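Innes 互助社区 > 阳台与园艺 > 球根

封闭阳台的郁金香只长叶子不见花苞，风信子还卡在里面，还有救吗？

阳台菜鸟阿栗 发布于 2021年3月

各位球根大佬好！第一次种球根，越种越上瘾，也越种越慌，来求助了。

先交代情况。我家在北方，南向阳台，封了窗，阳台上没有暖气片，但是客厅的推拉门整个冬天基本开着，所以阳台不算冷，晚上穿件毛衣坐着看书刚刚好。去年十一月在 Stuldale 买了一批种球，郁金香买的是混色自然球，还有一个单色品种叫 Cleltport，页面上写的是橙红带黄边，我就是冲着它下单的。另外买了几个风信子。

土是现成的球根配方土，一大袋 40 升，我又掺了点家里剩的珍珠岩。盆是加仑盆，郁金香挤着种的，看别人说挤着种才好看。种球去了皮，泡了多菌灵，晾干才下的土，这些都是照着教程来的，应该没出错。

十二月底就冒芽了，当时高兴坏了，天天拍照发给我妈。一月叶子长得特别快，又宽又绿，二月有几盆叶子开始往两边趴。现在已经三月了，混色那几盆里有的能捏到叶子中间有个硬硬的小鼓包，有的扒开看中间空空的，只有一片大叶子。Cleltport 那盆最惨，全是叶子，没有一个能摸到花苞。风信子倒是看得见花，可是卡在叶子底下不出来，颜色都显了，就是不长个儿，跟蹲着似的。

肥用的是 Movareo 缓释肥，种的时候土里拌过，一月又在表面撒了一点。水是见干见湿，不过我可能浇得偏勤，因为太喜欢摆弄了，每天都要去看好几遍。

想问的是：

没花苞的郁金香还有没有可能再憋出来？
风信子卡住了能不能人工帮一把？看到有人说套纸筒，有人说喷药水，不敢乱来。
花要是真没了，种球留着明年还能用吗？
明年想再来一次，是品种没选对，还是我时间搞错了？

先谢谢大家，每条回复我都会认真看的！ 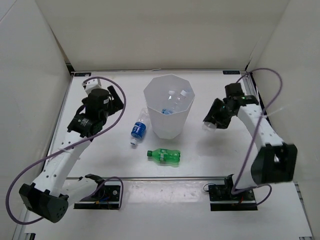

互助精选 第1444期

球根老花盆 的回复

看完你写的，第一反应是太亲切了，我头一年的阳台跟你一模一样，连客厅门整个冬天开着都一样！那年我的郁金香长出来一片大叶子，我爸路过问我种的是不是油菜。所以先别慌，你的手艺没什么问题，去皮、泡药、晾干都做得很规矩，问题多半出在温度上。

先说郁金香。你买的是自然球，也就是没有经过冷库处理的球，它需要在土里老老实实过一个冷的冬天，根先长，花茎后面才拉得起来。大致要十来个星期的低温，夜里五六度上下最舒服，再低一些它也扛得住。你十一月种下去，十二月底就冒芽，说明那段时间偏暖，它还没冷够就被暖气哄醒了。低温不够的郁金香常见的样子就是叶子先疯长，花苞要么干瘪在里面，要么茎特别短，花贴着叶子开。

然后要分开看你的几种情况。

捏得到硬鼓包的，大概率能开，恭喜你！这几盆现在就是你的重点保护对象。放到阳台最亮、又相对最凉快的位置，客厅门晚上关上，中午太阳太晒温度冲上去的时候开窗透气。温度一高，花苞很容易在里面闷干，专业一点的说法叫消蕾，到那个时候就真没办法了。水要给够，花茎拉长的这段时间缺水也会消蕾，很多人冬天控水控习惯了，到这个阶段还在控，特别可惜。

只有一片大叶子的，今年不会有花了。一片独叶是没有花的标志，正常能开花的球至少会出两三片叶子，花苞裹在叶子中间。独叶多半是球太小，或者原本养分就不足。混色球里夹几个小的很常见，便宜的混色包尤其如此，不用太往心里去。

Cleltport 那盆，你说全是叶子，没说是独叶还是多叶。如果每棵都有三片左右的叶子，但是中间扒开是空的，或者有一点点发黄发白的小薄片，那就是花芽已经消掉了。这个品种我没种过，但是橙红带黄边的多半是中晚花，中晚花对低温的胃口比早花大，在暖阳台上更容易翻车。这种情况明年换五度球，后面细说。

还有个小提醒，别老扒开看！我知道忍不住，我那年也是一天扒三遍，扒到后来叶子基部都裂了，进了水还长了霉。想知道有没有花苞，用拇指和食指在叶子中下段轻轻捏就行，隔一个星期捏一次，变化反而看得更明显，惊喜也更大。

再说风信子，这个叫夹箭，你去任何一个球根群里问，每年二三月都是刷屏话题。原因和郁金香差不多，也是低温不够，或者见光太早，花箭还没伸出来，花就急着要开了。我用过的办法是套纸筒，真的管用，而且特别好玩：

找一张厚一点的牛皮纸，卷成筒，高度比叶子高出一个手掌，上面留一个小口透光，套在整棵上面。花箭会朝着光往上追，一般一个多星期就能看出差别。套着的时候浇水沿着盆边浇，别浇到花心里，水积在叶子中间会烂。每隔两天把纸筒拿下来透透气，看看有没有发霉。等花箭超过叶子了，就慢慢撤掉，先撤半天，再撤一整天。
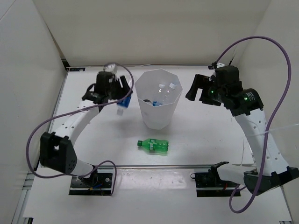
不过颜色已经完全显出来、小花都开始张嘴的那种，套筒的效果会打折扣，能拔高一点是一点。我有一年一棵粉色的风信子蹲着开完了整个花期，矮墩墩的一团，香味一点没少，放在书桌上还挺可爱，来我家的朋友都以为是特意买的矮生品种。

药水我不建议新手用。确实有人用赤霉素点花心，浓度差一点就会拉得又细又软，花箭站不住，最后要插竹签撑着。你现在就那么几棵，纸筒足够了。

肥的事情也说两句。缓释肥种的时候拌过就可以了，一月那次表面追的其实可以省掉。种球里面本来就存着开花要用的东西，前期氮给多了，叶子会更宽更软，再加上阳台暖，光又弱，就容易往两边趴。趴了的叶子不用剪，拿一根麻绳松松地围一圈，扶起来就好。现在可以换成磷钾高一点的水溶肥，薄薄地浇，有花苞的那几盆能明显看到叶色变精神。

接下来是明年的安排，这部分我最有话说，因为我自己就是这样翻身的！

阳台条件跟你一样的，最省心的是直接买五度球。五度球已经在冷库里待够了时间，到手以后种下去，很快就能长到开花，暖阳台也不怕，从下土到开花一般两个月出头。它唯一的要求是到手就种，别放，放在暖气旁边几天等于白冷藏。下土以后前两个星期尽量凉一点，让它先把根扎下去，再挪到亮的地方。

要是喜欢自然球，觉得等一个冬天才有意思（我就是这一派），那就得给它找个冷地方。北面窗台、楼道、没有暖气的储物间都行，不结冰或者只是偶尔薄薄结一层就没事。种好以后浇透，放在那里不用管光，土干了补点水，一直放到芽长到一个指节那么高，再搬到南阳台。我家用的是北窗外面的空调平台，盆外面裹一层旧毛毯，搬进来那天简直像开盲盒。

实在没有冷的地方，还可以用冰箱。种球用纸袋装着，放冷藏室，别放冷冻室，也别跟苹果、香蕉放在一层，水果放出来的气体会伤花芽。冷藏够了再种。我试过一次，成功是成功了，就是家里人开冰箱老问这一袋洋葱怎么还不吃。

种球大小也要看。郁金香看周长，十二厘米以上的基本不会出独叶。店家标着 12+ 的就挺好，混色特价包里往往标得很含糊，想稳的话别把期望全押在特价包上。

今年能摸到花苞的那几盆，开花了一定要回来发图！

北窗一盆葱 的回复

楼上写得好全，我补一点种球复壮的，这个我折腾过好几年，越折腾越起劲。

结论先放前面：郁金香在盆里复壮很难，风信子和洋水仙容易得多。郁金香开过花以后，老球会消耗掉，旁边长出几个新球，新球大小不一，最大的那个第二年也许还能开，小的就是独叶。你今年没开花的那些，从某种意义上说反倒省下了开花的力气，可以试着养一养，反正又不费什么事。

我的做法是叶子一片都不剪，让它继续晒太阳，磷钾肥照浇。等到五月，叶子自己黄了一大半，停水，连盆挪到淋不到雨的地方。土全干以后倒出来，把球挑出来，去掉烂根和旧皮，放在网兜里挂在阴凉通风处过夏天。网兜里别塞太满，我第一年塞得满满一兜，中间闷出绿霉，扔了一半，心疼死了。

挑球的时候我会拿厨房秤称一下，那年收回来的郁金香小球一共 200 克，看着挺多一堆，第二年只开了一朵，可是那一朵开得特别卖力，红得发亮，我每天下班第一件事就是去看它。如果你是奔着第二年满盆花去的，直接买新球划算；如果你跟我一样喜欢看它一年一年地变，那就留着，乐趣完全不同。

风信子开完以后，把花箭从下面一点剪掉，叶子留着，后面跟郁金香一个流程。第二年的花会稀一些，没有头一年那么圆鼓鼓的，我觉得稀一点反而好看，有点像野花。挑风信子种球的时候戴手套，它的皮会让人手痒，我不信邪，痒了一晚上。

还有一种偷懒的办法，楼下有公共绿地、物业也同意的话，把花谢了的球埋到地里。我们小区东门那棵玉兰下面就有我埋的洋水仙，埋得比较深，差不多是球高的三倍，第三年春天自己冒出来一丛黄的，路过的小朋友蹲着看半天，我在旁边装作不认识，心里乐开花。

另外你土里掺了珍珠岩，挺好的。我再建议盆底多垫一点粗颗粒。封闭阳台不通风，水干得慢，你又说自己浇得勤，这种组合最容易烂球。拿根竹筷子插到底，过一会儿抽出来看看，筷子是潮的就忍住别浇。忍不住的话去擦擦叶子，也算摆弄过了。

土用完了别扔，铺开晒几个大太阳，拌点新土，夏天种小番茄或者薄荷都行，到了秋天再换新的种球根。同一盆土连着种郁金香容易得病，这个我吃过亏，叶子上全是灰褐色的小斑，花瓣也起斑，整盆都没保住。

路过的蜗牛 的回复

没那么复杂吧，我也是封闭阳台，种了就开了，你可能买到小球了。Stuldale 我也买过，发货挺快，退换问他们客服就行，记得留照片。

风信子我用剪掉底的饮料瓶外面包一层报纸套过，能长高！纸筒老被猫推倒，瓶子重一点。

补一句，300 块以内够买一阳台的，明年早点下手，十一月好看的品种都剩得不多了，我每年一到秋天就开始看，看得比追剧还上头。

阳台菜鸟阿栗 补充

回来啦！三位的都看完了，手机上截了一堆图。

去捏了一遍，Cleltport 那盆每棵都是三片叶子，中间有一小片干干的白色薄片，跟老花盆说的消掉的样子对上了，心碎了一小下。混色那几盆比我以为的好，又摸到了新的鼓包！客厅门从今晚开始关，我妈负责监督。

风信子套上牛皮纸筒了，一排站在窗台上像一队小烟囱。葱葱说的竹筷子我也试了，抽出来是潮的，默默把水壶放回去了。

另外想追问一下，纸筒套着的时候要不要挪到暗一点的地方，还是就放在南窗边上？

球根老花盆 的回复

就放南窗边上，亮一点没关系，中午太晒的话往里挪一挪，纸筒里面闷热了花会掉。筒口别封死，它就是追着那点光往上长的。第五六天你掀开看一眼，应该就能看出花箭和叶子的高低变了，等你的图！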